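The arm at Sekstead gets the easy half

By Soledad Benítez
Apr 5, 2023

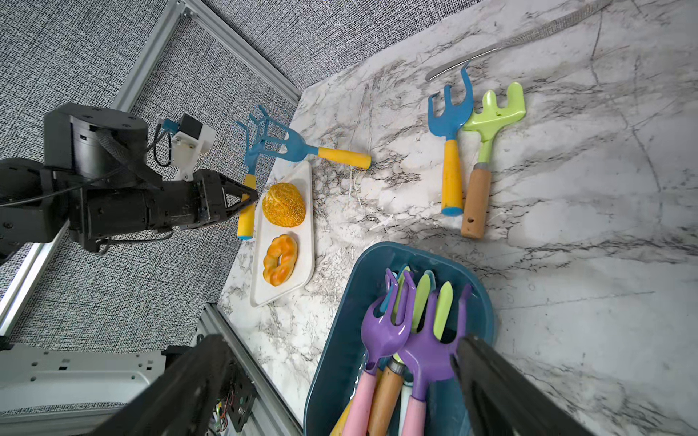

I've been on the sorting floor at Sekstead for 8 years and I'm tired of reading that automation takes the boring jobs and leaves us the good ones. Whoever writes that hasn't stood next to one for a shift.

What happened here. In February management put in the arms. Pick up the small stuff, put it in the bin, next. Fine. They're slow but they don't stop for lunch. The line used to be 3 of us talking all morning — now it's me, and Iker Iglesias on the far side, too far to talk to.

The work left over is the weird stuff. Tangled handles, two things stuck together, anything the arm grabs and won't let go of. So all day I get only problems. The easy pieces were my rest! You don't notice that untill they're gone. Your hands did them and your head went somewhere else for a bit.

And the counting. Last month a sheet went up saying 1,191 pieces for the arms, some 400 for the people. No line on it for how hard a piece was. Emiliano Pastor asked about that at the meeting and got told it was "under review." Still is.

I'm not against the machines. My wrists are better, I'll say that straight out. Cayetano Carrasco got moved over to looking after them and he likes it, got a raise too. One guy. The rest of us got a sheet on the wall.

Hirngate is getting the same setup this summer. If you work there, ask now, before the bolts go in. Who gets trained. What gets counted. Whether you can rotate off the problem pile every hour or so. We asked after, and after is to late — they'd allready drawn the floor plan.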